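How to Refinish a Scratched Tabletop in a Matte Color You Can Live With

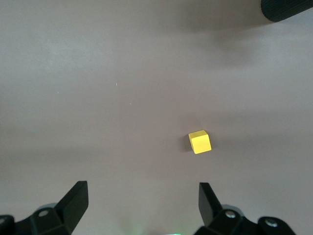

The finished top, with one yellow cube on it.

Posted Thursday, August 5, 2021
Filed under: Furniture, Paint, Regret

The table in my workroom spent most of its life with a glossy orange varnish that showed every scratch, every fingerprint and, at certain hours, my own face. In June I sanded it back and painted it a grayish mauve. I picked the color off a chip called Wesgate, which looked gray in the store and pinkish in my driveway, and has gone on changing its mind ever since. In the morning it's a sensible office color. By supper it's a mushroom with ambitions.

If you want a dull, flat, quiet surface for sorting small things on (blocks, beads, game pieces, the screws left over from the last thing you fixed), this method works. It takes a long weekend of actual effort spread over a much longer stretch of walking past the table and not touching it.

What you need

A sanding block, plus paper in coarse, medium and fine
Degreaser (I used Cukex, and the smell leaves eventually)
Bonding primer
Matte enamel in your color, one quart
A foam roller, the short kind, and two spare sleeves
Matte water-based topcoat (mine was Clenik)
Tack cloths
A lamp you can move
Something to put the table on that isn't the good rug

I spent 40 dollars on paint and topcoat and then a further sum on rollers that I don't intend to add up.

Step 1. Wash it

Wipe the whole top with degreaser, wait a couple of minutes, then wipe again with clean water. Old tables have a layer of hand cream and soup on them that you can't see and paint can't forgive. Change the water when it turns the color of tea. Do the edges too, where people grab the table to pull their chairs in.

Let it dry overnight. I gave mine an hour and had to redo a corner.

Step 2. Sand it

You aren't trying to get down to bare material everywhere. You want the shine gone and the scratches feathered out so a fingernail doesn't catch on them. Start coarse only where there's damage, then go over the whole top with medium, then fine. Keep the block flat. Pressing with your fingertips digs little troughs, and matte paint is less kind about troughs than you'd hope.

Anything deeper than a scratch gets filler. Overfill it slightly, let it harden all the way, and sand it level. Read the drying time on the tub and believe it.

Vacuum, then tack cloth, then vacuum the floor as well or you'll be walking dust back up onto the table all afternoon.

Step 3. Prime

One thin coat, rolled in one direction. It will look terrible: streaky, see-through, like a table that has been ill. Leave it alone. If you go back over primer that has started to set, the roller lifts it in small rubbery crumbs, and then you get to do Step 2 again.

When it's dry, rub it lightly with the fine paper and wipe it down.

Step 4. Check it with the lamp

Put the lamp low and off to one side so the light skims across the surface. Every bump throws a little shadow, and every dip collects one. Circle them in pencil, fix them, prime the spots. I found a ridge that had been hiding under the varnish for years, along with what I believe was a grain of rice.

Step 5. Paint

Pour out less than you think you need. Roll from one end to the other in long passes, each one slightly over the last, and finish the whole top with a single set of light strokes all going the same way. Don't stop in the middle to answer the door. The place where you stopped will be there forever, and you'll know it by name.

Wait as long as the can tells you, sand very lightly, wipe, and do it again. Two coats covered my primer. A third went on after I leaned on the second.

A word on color. Matte paint in a muted shade won't read as one even tone across a tabletop, no matter how well you roll it. One area goes paler where the light lands, another drops toward gray, and the end nearest you may warm up a bit. I spent a full evening convinced I'd missed a patch before I moved the lamp and the patch moved with it. Try that before you open the can again.

Step 6. Topcoat

Stir it. Don't shake it. The flattening stuff settles at the bottom of the can, and if you leave it there you'll get a satin table with a matte ending. Keep stirring every few minutes while you work.

Use a fresh sleeve and put on thin coats with a full dry in between. Water-based topcoat looks milky going on and clears later, so hold the panic until the next day.

Step 7. Wait, and then wait some more

Dry means you can touch it. Cured means you can put a lamp on it and get the lamp back. Check the can for the difference, and in the meantime keep heavy things, hot mugs and cats off the surface.

For the first real use I'd stick to light objects with smooth bottoms. Small toy blocks are good. A bright one also tells you whether your color is doing its job: set a yellow cube down near the middle and stand back. It ought to jump out at you, with a clear edge between the cube and its own shadow. On the old varnish, a yellow block looked like part of the furniture.

Looking after it

Damp cloth, mild soap, no scouring pads. Rubbing hard at one spot will polish it, and a shiny spot on a matte table is a permanent record of your temper. For crayon I use a soft eraser. For glue, I use language.

Lift things instead of sliding them. Stick felt under anything that lives there full time, such as the Ravn pencil tray that gouged my last table and has been forgiven but not forgotten.

Keep the leftover paint in a small jar with a tight lid, and write the color on the jar. You'll want it for the edges, which chip first, usually right where the vacuum cleaner turns the corner.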